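Closing date for replies: December 13, 2022

# People wanted to work at a white table and tell us whether it is any good

Stutdale Reading Room is looking for people who do close work with their hands or eyes: mending, model making, marking essays, sorting stamps, cutting patterns, filling in forms for relatives who won't. We want you to come to the Vieira room twice, sit down, get on with something dull, and write down what you noticed.

We are being asked to replace every table top in the building with white. The proposal comes from Emow, who make white tops, so they would say that. Their leaflet claims that a white surface is "restful", that it "brings the light to the work" and that people concentrate better at it. I have read the leaflet several times now and I can't find out who these people were or what they were concentrating on. Before we spend anything I would like to hear from somebody who has sat at one for longer than it takes to drink a coffee.

My own doubts, so that you know what you are walking into:

- White marks. Everyone knows this and the leaflet has one line on it.
- White throws light back in your face under some lamps. Under others it goes a sort of flat grey and you may as well have kept the oak.
- If you work with white paper, you lose the edges of it.
- "White" covers a great deal. The shading is soft and patchy even over a small area, and what was sold as bright can look cool and rather tired.

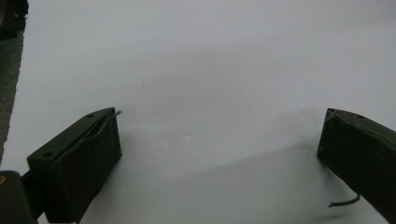
Szu-yu Lam thinks I am being unfair, and that any table looks grey if you stare at it hard enough. Dark wood is worse for anyone with poor sight, she would have me know, because a dropped needle vanishes on it and a dropped needle on white does not, and if I had ever hemmed a curtain I would have stopped arguing by now. She also says that wiping a table is not a hardship.

All right, the needle is a fair point, and we have added a needle task. I am less sure about the wiping.

## What you would do

You come for two sessions, one at a white surface and one at an ordinary brown one. Which you get first is decided by drawing a slip. Each session has the same parts:

1. A crossing-out sheet. It has 3,528 letters on it and you strike through every "e". It is as boring as it sounds and that is the point of it.
2. A bit of your own work, brought from home, for as long as you can stand.
3. The needle task. We drop it, you find it. Those who would rather not handle needles can have a bead.
4. Notes. Anything from a line to 1,000 words. Please write what happened to you and leave out what you suppose we want.

Please don't read the Emow leaflet beforehand. If you already have, tell us and we'll put you in a separate pile, where you will be in good company with me.

## Shadows, which I care about more than I should

The part I most want looked at is shadow. On a brown table you hardly see your own. On white it sits there in the middle of things with no proper outline, deepest close to whatever is throwing it, then fading off to both sides until you couldn't say where it stops. Some people will not mind this in the least. I found that I kept moving my sheet to get away from it, which did no good, as it came with me.

So on your notes page there is a space for where the shadow fell and whether it bothered you. Leave it blank if you never noticed one. A blank is useful to us and I wish more people believed that.
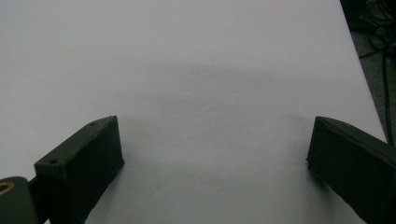

*White surface with a soft grey shadow across the middle. The straight edge is on the right.*

## Who we want

Anyone over eighteen. You needn't be good at the work you bring. We would particularly like to hear from:

- people who wear two pairs of glasses, or ought to
- left-handers, whose shadows fall the other way from everyone the furniture trade has ever met
- people who get headaches from bright rooms (come and try, and leave the minute you want to)
- people who like white tables and can say why

That last group is meant seriously. I have my view and it's plain enough from this notice, which is why I won't be reading the notes first. Wilma Goossens will do that, and she has no opinion on tables that I have managed to get out of her.

We can't take anyone who works for Emow or sells for them. We also can't take anyone from the Flirkness branch, where the white tops went in last March and people have already fallen out over it.

## What you get

Your bus fare, tea, and a copy of the results whichever way they go. There is no fee. There was going to be a small one, but the whole budget is £276, and most of it has gone on hiring the surface and a decent lamp. If anyone promises you a voucher they have not asked me.

## What happens to your notes

They are typed up without your name and kept in a folder in the office. Emow have asked for a copy and have been told they may read the results when you do — and that they may not quote half a sentence from them. If you change your mind about taking part, say so and your pages come out of the folder.

## How to put your name down

Write to Fung-ping Tang at Stutdale Reading Room, or leave a note in the tray by the front door. Give us:

- your name and how to reach you
- what work you would bring
- which hand you use
- the colour of the table you use at home, if you have one
- mornings or evenings

Afternoons are no use, as the sun comes straight in and I don't want the window getting the credit or the blame. Bring your own glasses and pencil. The pens in the Vieira room don't work.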